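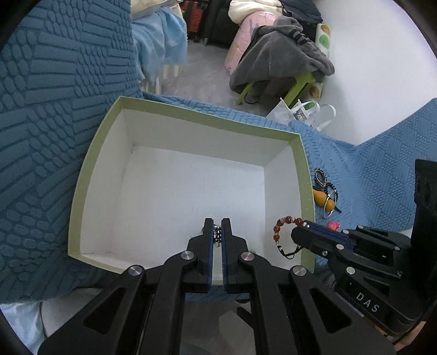 Istetti is a list of 2123 secondhand jewelry listings, copied by hand from shop pages and typed into one plain table. Most of the trouble is in the material column. Take a beaded bracelet in shiny black and silver: one seller writes "onyx," the next writes "glass," and a photo settles nothing. We kept the seller's word and marked it as a claim.

Columns
id, item, color, material_claimed, price_asked, notes

Known problems
Prices are asking prices. Don't treat them as sales — Naheed Butt tried, and her averages came out silly.
"Vintage" appears in the notes whenever a seller felt like it. I wouldn't build anything on it.
Lorcan Horgan and Eimear Sheehan typed most rows and disagreed on what counts as gray. See colors.txt, which doesn't fully fix this.
Duplicates were removed by id only, so relisted items are still in there.

Version
Release 4, dated 4 March 2026. Release 5 may merge the color names, if anyone can agree on them. Corrections go to Tomás Ó Néill, with the row id.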